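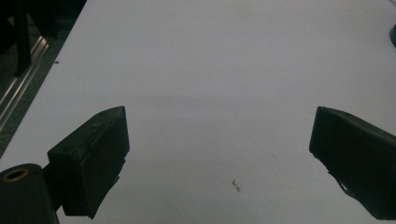
Häufige Fragen zu unseren weißen Tischplatten

Liebe Kundinnen und Kunden, seit wir bei Nidier die weißen Platten führen, bekommen wir beinahe täglich Post dazu, und weil sich viele Fragen ähneln, haben wir die Antworten hier einmal in Ruhe zusammengetragen. Geschrieben hat sie größtenteils Erzsébet Farkas aus der Kundenberatung, mit einigen Einwürfen aus der Werkstatt. Wenn Ihre Frage fehlt, schreiben Sie uns bitte trotzdem, wir lesen wirklich alles!

Meine Platte wirkt am Abend grau, manchmal sogar ein bisschen lila. Ist das ein Fehler?

Nein, da können wir Sie beruhigen. Eine matte weiße Fläche nimmt sehr viel von dem Licht an, das gerade im Raum ist. Bei trübem Wetter oder gedämpfter Beleuchtung kippt das Weiß gern in ein blasses Grau mit einem Hauch Lavendel, und am nächsten Vormittag, wenn die Sonne hereinkommt, sieht dieselbe Platte wieder ganz anders aus. Wen das stört, der kann es mit einem etwas wärmeren Leuchtmittel über dem Tisch versuchen. Ich selbst (Erzsébet) habe zu Hause lange herumprobiert und bin am Ende bei einer schlichten Hängelampe mit Stoffschirm geblieben.

Quer über die Mitte sehe ich einen leicht dunkleren Streifen. Muss ich reklamieren?

Meistens ist das ein Schatten oder eine Spiegelung, etwa vom Fenstersturz oder von einer Lampe, die nicht mittig hängt. Gehen Sie einmal um den Tisch herum und schauen Sie, ob der Streifen mitwandert, oder schalten Sie das Licht aus und wieder an. Bleibt er bei jeder Beleuchtung genau an derselben Stelle, dann schicken Sie uns bitte zwei Aufnahmen, eine bei Tageslicht und eine bei Lampenlicht. Vinh Mai aus der Reklamation schaut sie sich an und meldet sich bei Ihnen.

Womit putze ich die Platte am besten?

Mit einem weichen Tuch, lauwarmem Wasser und einem Tropfen Spülmittel, danach mit klarem Wasser nachwischen und trockenreiben. Das Trockenreiben wird gern vergessen, und dann kommen die Briefe wegen der Schlieren! Scheuermilch und die raue Seite vom Schwamm lassen Sie bitte im Schrank. Auch die beliebten weißen Radierschwämme sind keine so gute Idee, denn sie polieren die matte Oberfläche stellenweise blank, und solche glänzenden Flecken bekommen wir leider auch in der Werkstatt nicht mehr weg.

Und wenn doch einmal Rotwein, Kaffee oder Kurkuma darauf landet?

Bitte möglichst gleich aufwischen. Kaffee und Rotwein sind in der Regel harmlos, solange sie nicht über Nacht stehen. Kurkuma ist der hartnäckigste Gast von allen. Lech Tomaszewski aus unserer Werkstatt rührt dafür einen Brei aus Natron und Wasser an, lässt ihn fünf Minuten liegen und nimmt ihn dann mit einem feuchten Tuch ab, ganz ohne zu reiben. Ein gelblicher Schimmer kann zurückbleiben. In der Küche von Lech war er nach einem Sommer am Fenster von selbst verblasst, aber versprechen können wir das natürlich nicht.

Ich habe dunkle Striche auf der Platte. Sind das Kratzer?

Fahren Sie vorsichtig mit dem Fingernagel darüber. Bleibt er nirgends hängen, handelt es sich sehr wahrscheinlich um Abrieb, zum Beispiel von schwarzem Gummi oder von einem Gerät, das über die Fläche geschoben wurde. So etwas geht oft mit einem gewöhnlichen weißen Radiergummi weg, leicht aufgedrückt und immer in eine Richtung. Hakt der Nagel, ist es leider ein Kratzer. Kleine Kratzer fallen auf Weiß erfreulich wenig auf, für tiefere gibt es bei uns ein Reparaturwachs in passendem Farbton.

Darf ich heiße Töpfe direkt abstellen?

Lieber nicht. Eine Kaffeetasse oder ein vorgewärmter Teller macht gar nichts, aber alles, was frisch vom Herd oder aus dem Ofen kommt, gehört auf einen Untersetzer. Bei gusseisernen Töpfen nehmen Sie bitte einen aus Kork oder Holz, der wirklich den ganzen Boden abdeckt.

Kann ich auf der Platte basteln, schneiden oder schrauben?

Aber ja, dafür wird sie sogar besonders gern gekauft! Auf der hellen Fläche findet man jedes Schräubchen wieder, und Khang Cù, der in unserem Laden in Mastdale die Uhren und Radios seiner Nachbarn wieder in Gang bringt, schwört darauf. Zum Schneiden legen Sie eine Schneidematte unter. Wer mit Metallteilen oder kantigem Werkzeug arbeitet, breitet am besten ein dünnes Filztuch aus. Mit Klebstoff bitte vorsichtig sein, Sekundenkleber ist auf dieser Oberfläche ein Fall für die Werkstatt.

Welche Beine passen dazu?

Von unseren eigenen Gestellen passen alle der Reihe Flaltport, also sowohl die geraden Beine als auch die Böcke. Eine Montageplatte liegt bei, die vier Schrauben pro Bein ebenfalls. Haben Sie noch ein Gestell vom Vorgänger Kamata zu Hause, brauchen Sie einen Adapter, den wir Ihnen auf Anfrage kostenlos mitschicken. Bei fremden Gestellen achten Sie bitte auf die Schraubenlänge, damit nichts durch die Platte nach oben drückt.

Wird das Weiß mit der Zeit gelb?

Ein klein wenig kann es sich verändern, vor allem direkt am Südfenster. Wichtig ist, dass die Fläche gleichmäßig Licht bekommt. Steht monatelang eine Schale an derselben Stelle oder liegt ein Läufer darauf, zeichnet sich der Rand irgendwann ab. Rücken Sie die Sachen also ab und zu ein Stück weiter, das genügt völlig.

Kann ich vorab ein Muster bekommen?

Sehr gern. Die Musterstücke kosten nichts, nur um etwas Geduld bitten wir Sie. Legen Sie das Stück ein paar Tage dorthin, wo später der Tisch stehen soll, und schauen Sie es sich morgens und abends an. Das sagt Ihnen mehr als jeder Farbfächer.

Was kostet die Lieferung, und hilft jemand beim Tragen?

Die Lieferung bis zur Haustür kostet 37 Euro, unabhängig davon, wie viele Platten Sie bestellen. Wenn Sie im Obergeschoss wohnen, geben Sie das bitte gleich bei der Bestellung an, dann planen wir eine zweite Person ein. Im Juni wird es bei uns erfahrungsgemäß eng mit den Terminen. Ivone Portela, die unsere Touren zusammenstellt, erreichen Sie telefonisch am besten vormittags, und sie findet fast immer noch eine Lücke.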